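Simulated robot stops dead in the hallway after tidying the bathroom, no error. What am I missing?

Posted by Sewwandi Samarakoon

I've been stuck on this since Tuesday and I'm going slightly mad. I'm running a tidy-up task in Vemari (the simulator, house pack Clarkby) with a mobile robot that starts in the bathroom and should then drive down a narrow passage to a glass-paned door. The bathroom half loads fine, with all the clutter I asked for on the toilet tank.

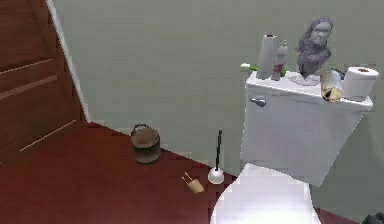 Bathroom at load, with the plunger and bucket on the floor

Then it gets to the passage and just sits there! The planner says it has a path, the wheels get a speed command, and the base doesn't budge. No collision warning, nothing red in the log. After 600 steps the episode times out and I get a fail. I've tried a longer limit (3,000 steps, went and made tea) and it sat there for all of those as well.

I can see bare floor all the way to the door, so I don't think there's anything in its way.
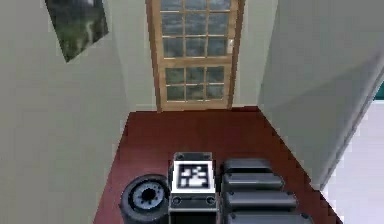 What I've done so far: reinstalled the house pack, lowered the top speed, turned the arm off completely. Same every time. Is this a known fault or have I set something up badly?

Prastach

Have you tried restarting it? Mine does odd things if I leave it open overnight.

Bach

I had this for most of June, so you have my sympathy. Check the collision shapes before you touch anything else. What you see and what the physics sees are two separate meshes, and in some houses the door's collision box gets saved in its open position while the drawn door is shut. You end up with an invisible slab sticking out into the passage. The planner reads the drawn map, finds a lovely clear route and drives the base straight into it.

Switch on the collision overlay (it's under View, then Physics, and it's off by default) and look along the floor by the door. If there's a block hanging in the air, delete the door's collision box and let it rebuild.

You should also turn on contact reporting for the base. It's set to arm only out of the box, so a stuck base never shows up in the log. That one worries me more than the door, to be frank. I'd never copy those settings over to a real machine, where a base pushing against something it can't report could hurt somebody.

If the overlay looks clean, check the wheel friction next. Mine was on 0 in 2 of the 16 houses I tested and the wheels spun merrily on the spot.

Sewwandi Samarakoon

Restarting did nothing, sorry Prastach! Bach, I've got the overlay on and there's a great big box right across the passage. Rebuilding it now, and I've switched the base contacts on too. Will post the log tonight if it still sticks.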